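Robotics club, week 7

I missed last week's post, so this one covers two sessions. For anyone new, I help out with the student robotics club at Onham, and I write these up mostly so the ones who were away can catch up before the next meeting.

We are still on the household task for the July competition. The rules from Flernach came through in full on 20th April and they run to 30 pages. Most of it is about the scoring. Each team picks one chore from the list and the robot has to do it with two arms while a student drives. There is no prize for speed unless the chore is finished, so we have stopped timing anything for now.

Our chore is putting a bag in a bin. It sounded like the easy one when the students voted for it. Vilja wanted folding tea towels and was outvoted, and she has reminded everyone of this several times.

The bag starts on a hook on the wall. It has to come off the hook, go over to the bin and be fitted so the top folds over the rim. Getting it off the hook is going well enough. Lenni drives that part and has worked out that coming in from underneath is better than coming in from the side. Fitting the bag is where we lose most of our points. A garbage bag is thin and slippery and it moves every time you touch it. The fingers have to get hold of one layer and leave the other one alone, and from the driver's seat both layers are the same colour.

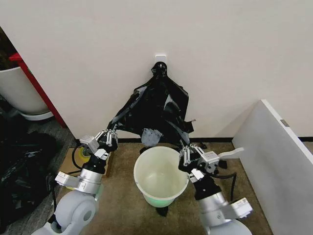
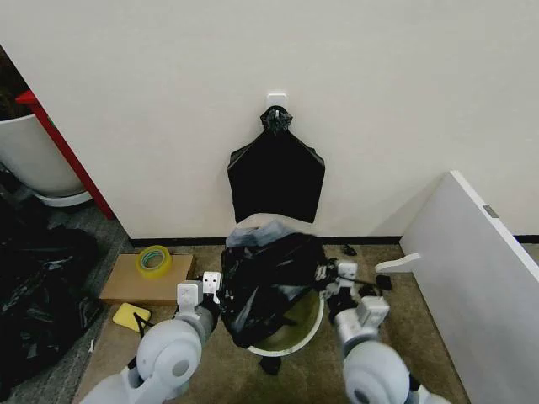 Yao-tsung has been keeping the log. We are up to 183 attempts since the start of term, counting the ones we gave up on. He writes down who was driving, what they tried first and where it went wrong. The most common entry is "lost grip on rim side". The second most common is "bag closed up again". I asked him to add a column for how long each driver had been at it, as I suspect people get worse when they are tired and don't want to hand over.

Elsa tried opening the bag a little before it went on the hook. We read the rules again and that isn't allowed, so it's back to a closed bag. She has written to the organisers to ask whether we can choose the brand of bag. A stiffer one would help a lot. No answer yet.

The other job was sorting out the cables. Kalevi went over both arms and found one spot near the wrist where the cable pulls tight if the hand turns too far. He has given it more slack and put tape on it. It will need a proper clip before July. If anybody has a parent with a box of small cable clips, please ask.

Next session we will split into 2 groups. One will keep driving, and the other will start on the written report, which is worth more marks than the students think. Lenni has offered to do the drawings. Everyone else needs to bring a paragraph on the part they worked on, typed, with their name on it.

We also need more bags. We go through them quickly once they start to tear, and I would like to have two full rolls in the cupboard before the holidays.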